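Altivgate Service Desk
Ticket 758: Payroll export rejected by Policarpio
Status: Resolved
Priority: High
Reported by: Maricel Macapagal, Finance
Assigned to: Ifeanyi Iyamu, Business Applications
Reviewed by: Kamran Daneshvar

Summary of report

The Finance office reported that the June payroll export could not be loaded into Policarpio. The file was produced by Zerneck without a warning and had the expected name. On upload, Policarpio displayed the message "Record length exceeds limit" and closed the batch. A second attempt by the same user gave the same result. Finance asked that the matter be handled before the bank cutoff on Tuesday.

Initial review

9:10 a.m. Ticket accepted. The user was asked to stop further uploads until the file had been examined. A copy of the rejected file was placed in the restricted payroll folder.

9:35 a.m. User permissions were checked in both systems and found to be correct. The upload was repeated from a Service Desk workstation, with the same message. A fault in the user's browser or computer was therefore ruled out.

10:20 a.m. The May export was loaded into the Policarpio test area and was accepted. The June export was loaded into the same area and was rejected. No change to Policarpio had been recorded between the two months.
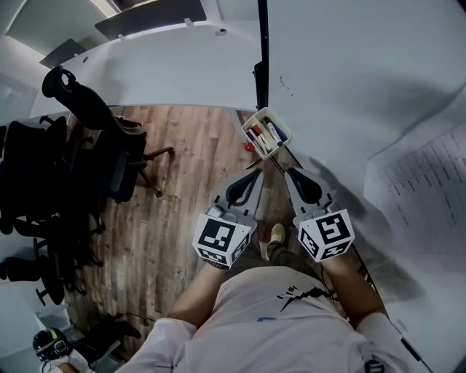
10:55 a.m. The June file was opened in a text viewer and its records were compared with the published layout. Policarpio accepts a maximum of 1,024 characters per record. Most records were well under that length. Record 116 was over it, and the two records that followed had the same problem.

11:30 a.m. All 3 records belong to employees whose mailing addresses were edited in Zerneck during the month. The address field in each contained a long run of blank spaces after the postal code. The spaces do not appear on the Zerneck address screen, and the user could not have seen them before running the export.

Cause

Kieran Ní Chonaill, who administers Zerneck, confirmed that the address form had been replaced in June. The earlier form removed trailing spaces when a record was saved. The new form keeps whatever is pasted into the field. The affected addresses had been pasted from a spreadsheet supplied by the Roltora office.

Action taken

1:15 p.m. The addresses were retyped in Zerneck by Finance and saved. No pay amounts, tax codes, or bank details were altered.

1:40 p.m. A new export was produced and loaded into the test area. It was accepted.

2:05 p.m. Ms. Macapagal loaded the file into the live system. The control total matched the Zerneck payroll register, and the batch was released.

Follow-up

The Zerneck team will restore the removal of trailing spaces on the address form. Until that change is installed, Finance staff are asked to type addresses directly into the form. The rejected file will be kept in the restricted folder until the next payroll has closed. Ariel Buenaventura will notify the Roltora office of the temporary procedure.

4:20 p.m. Closed with the agreement of the reporting user. Related change request remains open with the Zerneck team.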